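Teleop notebook, Mutiditz sim bench
10 July 2025

Task: tableware into crate, crate on the left of the table. Remote control only, no scripted motion.
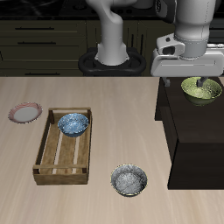
Recorded with the Brallari hand controller at the April gain settings. Translation is fine. Wrist rotation still lags the hand and I overshoot when squaring up to a rim. Lowered rotation gain one step, better, left it there.

Grasp notes. Bowls: one finger inside the rim, one outside, hand pointing straight down. Close slowly. Closing fast tips the bowl and the demo has to be thrown out. Lift clear before moving sideways. The plate is harder, low rim and little to pinch. Come in from the table's outer edge.

Kept 61 demos, cap of 2000 steps each. Most finish in some 700. Anything with a regrasp gets tagged and stays in the set for now.

Demo 532 (old numbering) replays with the gripper opening early. Timestamps on the gripper channel look shifted against the arm channel. Check the Saarela export script before blaming the controller.

To do:
Rerecord plate demos with the new rotation gain.
Randomize crate yaw, small range first.
Ask Clurora whether the logger can write both channels off one clock.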